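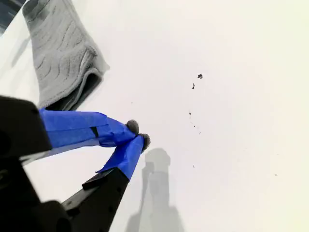
I have come round to white tables, and I never thought I would. For years I was firmly in the dark wood camp (you know the argument, it hides the tea rings), and I held forth about it to anyone daft enough to sit at mine. What changed my mind was surfaces like this one, broad and smooth and so bright that a bit of blue painter's tape looks like a flag on it. You can see every crease in the tape. You can see the fuzz on a small grey pad. On my old table you could lose a pair of scissors for a week.

People say white shows everything, and they say it as a complaint. Well, yes, it does! I want to know where the jam is. The old table wasn't clean, it was just good at keeping quiet, and I only found that out in April when we moved house and I took a damp sponge to it in proper daylight. I won't go into what came off. I sold it to a couple from Vidside who seemed very happy with it, and I hope they own a decent scrubbing brush.

The replacement came from Hollance, where they had three whites in the showroom and insisted they were all different. I stood there for ages going from one to the next like somebody choosing a hymn. In the end I took the plainest, partly for the price and partly because the other two had a sort of pearly shimmer that made me feel slightly seasick. It lives in the back room, where we fold the washing, wrap parcels and mend things, and we eat at it when the kitchen is too full of pans.

Now for the other half of my argument, which is cloths. If you have a white table you need a dark cloth, and I'll fall out with anyone over this. White on white is hopeless. You put the thing down, turn round for the iron and can't find the corners when you come back. A charcoal cloth sits there like an island and you can tell at a glance whether it's straight.

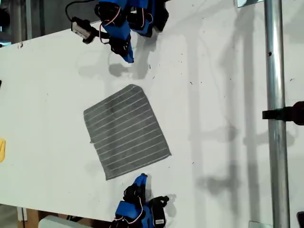

Dark grey with thin white stripes, on a white top. Not quite square to anything.

And stripes, please, if you can get them. A plain cloth gives you no help at all with folding, but a striped one is practically ruled paper. When the corners are a bit uneven, with one drooping and an edge wanting to curl, I stop looking at the edges altogether and follow the lines. My sister-in-law thinks this is fussy. She also stuffs her tea towels in a drawer in a ball, so we have agreed to leave the subject alone at Christmas.

I'll grant the other side a couple of things. A white top does pick up little specks and grey smudges, and some of them laugh at washing-up liquid. I've tried the Bangera cream cleaner, which smells of pear drops and does a fair job if you're patient, and I've tried ignoring them, which is cheaper. There's also the glare. On a sunny morning ours is like sitting beside a snowfield, and I've been known to pull the curtain across at breakfast - not very dignified, but there we are.

I still wouldn't go back. Grindska do a lovely dark table, very handsome, and I stroked it for a while last time I was in there. Then I thought about the sponge, and went and bought two more striped cloths instead.

Last updated: 21 July 2021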